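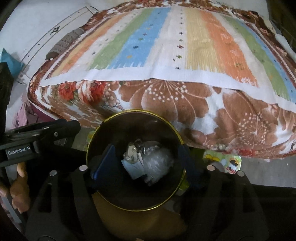

Section 4. Clearing and Resetting a Bedroom

Welcome to the part of the guide that most of our readers turn to first, and we don't blame you one bit! The bedroom is where small things come to rest at the end of the day, and before long there is a packet on the floor, a canister with an old bag crumpled up in the bottom, and a rug that has ended up on the bed (perhaps you put it there to sweep and then the phone rang). This section takes you through the whole room using your Udum home set, one stage at a time, with plenty of room to stop for tea.

If you have not yet unpacked the set, go back to Section 2 and do that first. You will need the sorting tray, the two cloth bags, the label sheet and the soft brush. The lidded floor bin is handy but you can manage perfectly well without it.

4.1 Before you start

1. Open a window or a door if the weather lets you. Shaking out bedding and rugs raises more dust than you would think.

2. Set the sorting tray on a chair or a low table next to the bed, where you can reach it from the floor and also from standing. Some people like to put it on the bed, but you will be needing the bed in 4.3.

3. Hang one cloth bag on each side of the tray. The plain bag is for trash and the striped-handle bag is for things that belong in another room.

4. Set a timer for 30 minutes. You may well want longer, and you are welcome to take it, but the bell is a good moment to straighten your back and see how far you have come.

Note: If you share the room, have a word with the other person before you begin. Papers that look like nothing at all to you may be somebody's receipt, or a card from a child, and it is so much easier to ask beforehand than to go digging through the bag afterward.

4.2 The floor

Always begin with the floor. It gives you somewhere safe to stand, and you will feel the difference straight away.

1. Start at the side of the bed nearest the door and work your way along. Pick up flat things first (cards, packets, leaflets, loose labels), as these are the ones that slide underfoot.

2. Lay the flat things in the shallow end of the tray. Don't stop to read them yet! Bushra Naqvi, who wrote the first edition of this guide, used to say she lost whole mornings to reading the backs of packets.

3. Next gather up any fabric: scarves, pillowcases, cloths, a shirt that missed the hamper. Give each piece a gentle shake over the floor before you fold it, in case something small is caught inside. Put clean pieces at the foot of the bed and the rest in the hamper.

4. Pick up round containers, tins and canisters last, and stand them upright in the deep end of the tray. Leave whatever is inside them where it is for now.

5. Run your hand, or the soft brush, a little way under the bed frame. Small bright things love to roll under there.

Caution: Coins, button batteries, beads and loose tablets should go into a closed container the moment you find them, well out of reach of children and pets.

4.3 The bed and the rug

A rug laid across the bed can stay there while you finish the floor, and it makes a nice wide surface for checking over. When the floor is clear, carry on as follows.

1. Look the rug over along its borders and pick off any threads or crumbs by hand.

2. Fold it in half lengthwise with the patterned side in, so that the dust stays in the fold on the way out. A long rug is easier with two people, but one can do it by folding it once more.

3. Take it outdoors or to a balcony, shake it well, and leave it over a rail for 15 minutes. If the rug is woven in light colors, choose a shady spot.

4. While it airs, take the blanket by its two top corners and lift it clear of the mattress. Let it fall again slowly. Do this a few times, then smooth it from the middle out toward the sides.

5. With a large floral or otherwise bold pattern, stand at the foot of the bed and line up one big flower with the center of the headboard. The rest of the blanket will look straight even if the edges are a bit off.

6. Bring the rug back in and lay it on the swept floor, pressing the corners down with your palm.

Note: Thick fleece and plush blankets should not be brushed with the stiff Gavov brush from the kitchen set. The soft brush is gentle enough for nearly everything, but do try a corner first.

4.4 Emptying and keeping containers

Now for the canisters, which many readers find the most satisfying part of all.

1. Take out any plastic bag or liner and hold it up to the light. If there is still something in it, decide now whether you want it. An empty bag goes in the plain cloth bag, or in your plastics recycling if your town takes soft plastic.

2. Unfold any slip of paper before you throw it away. Small labels often carry washing directions or a use-by date, and you may wish to tape one to the inside of a lid.

3. Wipe the inside wall with a barely damp cloth, then the rim. Metallic and painted rims scratch easily, so please leave the scouring pad in the kitchen.

4. Let the container stand open for 10 minutes before putting a lid on it. A damp container closed too soon will smell musty by the weekend.

5. Choose one use for it and write that on a label from the sheet. Hair ties, sewing thread, chargers, spare buttons: anything you like, as long as it is one kind of thing.

Caution: Don't store food in a container if you are not sure what it held before, however well it has been washed.

4.5 Finishing up

1. Go through the flat things in the tray. Keep what you need, and place the rest in the paper recycling.

2. Carry the striped-handle bag around the house and put each item back where it lives. Try not to set the bag down "just for now" in the hallway!

3. Tie off the plain bag's liner and replace it with a fresh one.

4. Fold the tray flat and slide it under the bed or behind the door. It needs a gap slightly wider than your hand.

If the catch on the tray feels stiff when you fold it, see Section 7 on care and small repairs. Owners of the older Ekulow tray should press both side tabs together before lifting the handle.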